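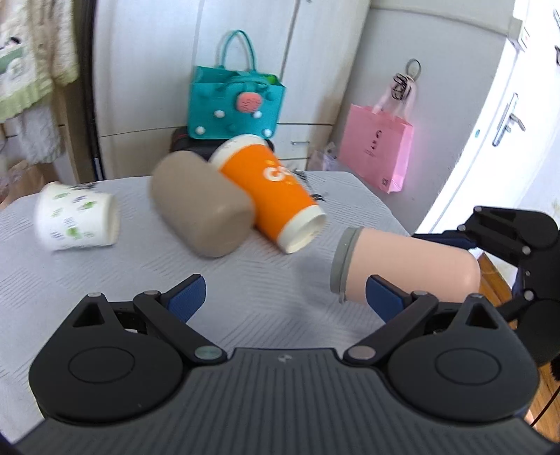 Cups and a bottle on their sides, ready for a round with the Prakness hand grippers.

I've had the Prakness two-hand kit for most of April now, and the question I get most is how to set up a decent first session with it. So this is my routine for cups and bottles, with my opinions on the kit mixed in. I paid for mine, by the way.

What you need

The kit (two hand-held grippers, the charging dock and the Trellum app on your phone or laptop), a table you can reach across easily, a plain cloth, and a few drink containers. I like a mix of paper cups and something with a lid. Skip glass until you've got the feel of the squeeze.

Step 1: Charge and pair

Charge both hands all the way. Mine take 11 minutes to get from the low battery warning to usable, and a good bit longer to fill up. Open Trellum, hit Add Hand, and pair the left one first. If you pair the right one first the app swaps them, and then you have to forget both and start over. Ask me how I know!

Step 2: Calibrate the fingers

Close each gripper slowly until the pads touch, hold, then open it all the way. The app beeps when it's happy. Mine usually needs two tries on the right hand.

Step 3: Lay out the cups

Put the cloth down and smooth it flat, then lay everything on its side, pointing different ways. Leave a couple of things close together or even overlapping - that's where the good practice is. Paper cups dent if you grab the middle too hard, so go for the rim end first.

Step 4: Record

Tap Record, pause a beat, then pick up one item, stand it up, let go, and back off before you start the next. Slow is fine. I do 20 short takes and then stop, mostly for my wrists. The hands get heavy (the Azar pair I tried before was lighter, but the trigger felt mushy).

Step 5: Check and save

Scrub through each take in Trellum and toss anything where you dropped the cup out of view. Then export. My library is at 3958 clips and the app still opens quickly, so no complaints there.

Is it worth it?

For me, yes. The grip pads are great and the triggers are smooth. I'd like a longer cord on the dock and a real printed manual. If you're only curious, Brurneo rents the same kit by the week, and a week is plenty to get through the steps on this page. Get the wrist straps too if they offer them.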